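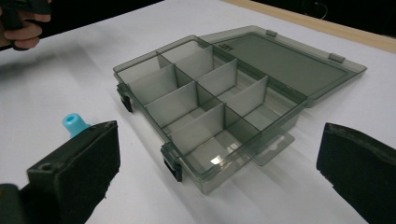
Translucent grey organiser box with lid folded back. See item 5.

BRARNHAM MINERAL COLLECTION
Minutes of the working meeting, March, 2 p.m.

Present: Paraskevi Stergiou (chair), Bartosz Wysocka (catalogue), Bożena Bednarek (storage and labels), Modupe Eze (minutes)
Apologies: Zdzisław Mazurek, who sent written notes on item 4

1. Minutes of the last meeting

Agreed, with one correction. Under item 3 the word "barytes" should read "baryte" throughout, in line with the spelling used in the catalogue. ME to amend the file copy.

2. Matters arising

2.1 The door to the lower store has been rehung and now closes fully. The draught strip at the foot is still missing. BB has the strip and will fit it.

2.2 The hygrometer in the lower store was reading high against the one in the reading room. BW had put both in a sealed bag with damp salt overnight and read them in the morning. They disagreed by the same margin as before. The lower store instrument will carry a correction slip until it is replaced. Past readings in the log will not be altered, but a note of the correction will be written inside the front cover.

2.3 The query about the two trays of fluorite on loan to the Lonow school has been settled. Both trays are back and have been checked against the loan sheet. One card tray had been swapped for another of the same size. No action.

3. Catalogue

3.1 BW reported that the catalogue now stands at 828 entries. Of these, 132 have no confirmed locality. Most belong to the Pawłowska bequest, where the original labels give a mine or quarry by its local name only, or give the dealer's town in place of the place of collection.

3.2 PS asked how the dealer's town could be told apart from a locality. BW said that the handwriting was the best guide. The labels written in brown ink were copied by the family from an earlier notebook and have a line for each. The printed labels have one line only and cannot be relied on.

3.3 It was agreed that a doubtful locality will be entered as written, inside quotation marks, with the confirmed field left blank. The present practice of putting a question mark after the place name will stop. Question marks drop out when the list is sorted and exported, and two entries have already been quoted in a visitor's article as if they were certain.

3.4 BW asked whether old numbers painted on specimens should be recorded where they do not match any surviving list. Agreed that they should. They go in the "other numbers" field with the colour of the paint and its position on the specimen. Painted numbers are not to be removed or touched up.

3.5 Duplicate entries. A pair of calcites in the cabinet was found to have been entered twice, once by MBW in the card index and once from the bequest list. The lower number is kept. The higher number is retired and will not be used again.

MBW in 3.5 is the former card index initial and should not be confused with BW.

4. Pyrite and marcasite

4.1 ZM's notes were taken as read. He had inspected the sulphide drawers and found white powder at the base of several marcasites. The trays under them were scorched at the corners and one label had gone brittle. The pyrite cubes on slate matrix were sound. A radiating nodule in the same drawer had opened along a crack and smelled of sulphur.

4.2 His recommendation was to move all affected pieces out of the wooden cabinet at once, to brush off loose powder dry, and not to wash anything. The affected pieces should be bagged singly with silica gel. The original labels should be put in a separate polyester sleeve and kept with the catalogue sheet, and a copy label kept with the specimen.

4.3 BB asked whether the drawer itself needed treatment. ZM's notes did not cover this. PS suggested wiping it out, replacing the lining paper and leaving it open for a month with a strip of indicator paper inside. Agreed.

4.4 BW wished it recorded that the sulphides should have been moved when the cabinet was first surveyed. Recorded.

4.5 The question of ammonia treatment was left until ZM can attend.

5. Small specimens and loose crystals

5.1 BB introduced the question of what to do with material too small for the standard card trays. This is mostly loose quartz, garnet and zircon crystals, with a quantity of cut fragments from the Pronier quarry. At present it is kept in pill boxes, matchboxes and glass tubes with cork stoppers. The corks are shedding and some of the tubes have been sealed with wax.

5.2 Compartment boxes with hinged lids were considered. The advantages are that contents can be looked over through tinted or clear plastic without being handled, and that the boxes will stack. BB's concern was that partitions may allow small grains to pass underneath if they do not meet the floor of the box closely. She asked that any box be tested with fine garnet sand before it is put to use, first level and then tilted. 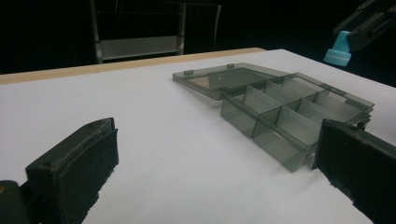

Organiser box, lid open flat, on the white table.

5.3 PS raised the type of plastic. Any box for long-term use should be of a known polymer, as some plastics give off vapour that attacks carbonates and tarnishes silver. Where the maker does not state the material, the box may be used for sorting only. BB to write to suppliers.

5.4 Labelling. A number on the lid alone is not enough, as it says nothing about which compartment a crystal came from. Each compartment is to have a slip with the catalogue number in pencil, laid face up beneath the specimen. A plan of the box is to be kept in the catalogue file. BW asked that the hinge side always be drawn at the top of the plan. Agreed.

5.5 Glass tubes that are in good order will stay as they are. The wax seals will not be broken without a reason entered on the sheet.

6. Labels and ink

6.1 Roughly 100 new labels are needed for the quartz and feldspar drawers. BB had tried two pens on the cotton paper. The first feathered on the unsized side. The second was satisfactory but slow to dry, and smudged when slips were stacked.

6.2 Agreed to use the second pen and to lay the slips out singly until dry. Laser printing was discussed again. BW remains against it for labels that sit under rough specimens, where the toner may rub. No change to current practice.

6.3 The wording of labels will be: number, species, locality, source. Varietal names go in brackets after the species. "Amethyst" is therefore written "quartz (amethyst)".

7. Display case

7.1 The display in the entrance hall will be changed once the sulphides have been dealt with. The subject will be ores of lead. BW has proposed 6 specimens, with galena in the centre and cerussite and anglesite either side. PS thought the anglesite too fragile for a case that is opened by a sliding front. BW to look for a sturdier piece.

7.2 The case lamp runs warm. It will be left off outside opening hours until it can be changed for an LED fitting.

7.3 Handling notes for lead minerals to be placed inside the case door: wear gloves, do not eat or drink nearby, wash hands afterwards.

8. Any other business

8.1 A visitor has offered a box of unlabelled agates from a house clearance. Without localities they are of little use to the main collection. They may be accepted for the handling drawer if the owner is content with that and signs the transfer form. ME to reply.

8.2 The streak plates are worn. BB to order replacements, both white and black.

8.3 The key to the cabinet should be returned to the hook and not left in the lock.

Actions

BB: draught strip; supplier letters on plastics; streak plates; new labels
BW: change doubtful localities to the new form; lead ore selection; note of correction in humidity log
ME: amend last minutes; reply about agates; copy labels for sulphides
PS: reline sulphide drawer and place indicator paper
ZM: advise on ammonia treatment

Next meeting after the sulphide drawer has been checked. The meeting closed at 4.15 p.m.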